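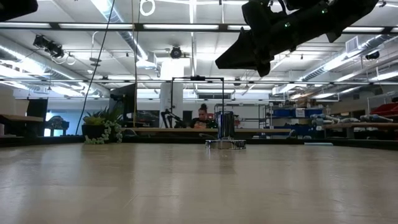 A mirror works because light bounces. Light leaves a lamp or the sun, travels in a straight line, and hits something. Most things send the light off in many directions at once, so you see the thing itself and no picture in it. A very smooth, shiny surface sends the light off in a neat, orderly way, and then you see a reflection. Glass mirrors do this, and so does polished metal. The tall chrome canister on the wooden table has a finish like a mirror, and the dark bands running up and down it are reflections of things nearby. They look stretched and thin because the metal is curved.

## Flat mirrors and curved mirrors

A flat mirror, like the one in a bathroom, shows you at your real size. Curved mirrors change the shape of what you see.

- A mirror that bulges out toward you makes things look smaller, but it shows more of the room. Stores often hang one in a corner.
- A mirror that curves in, like the inside of a spoon, turns you upside down unless you get very close.
- A mirror shaped like a tube squeezes things from side to side and leaves their height alone.

## Why wood is different

Run your finger along a tabletop. It may feel smooth, but to light it is bumpy. Tiny bumps send the light every which way – this is called scattering. If the table has been varnished or waxed, some of the light bounces neatly off the top layer. Then you might see a soft, blurry glow from the lights overhead, but no sharp picture.

Still water can act like a mirror too. When the wind blows, ripples break the reflection into pieces. The pond in Cadport is good for this early in the morning.

## Try it yourself

You need a large, shiny metal spoon and a sheet of paper.

1. Hold the spoon upright with the back facing you. Look for your face.
2. Turn the spoon around and look again. Which way up are you?
3. Turn the spoon sideways. Is your face wide or narrow now?
4. Write a word on the paper in big letters and hold it next to the back of the spoon. Try to read it.

The letters will look backward. Some people learn to write backward so that their words look right in a mirror. Try it with your first name – it is easier if you have an A or an O in it, since those letters look the same both ways.

*Written by Carter Robichaud*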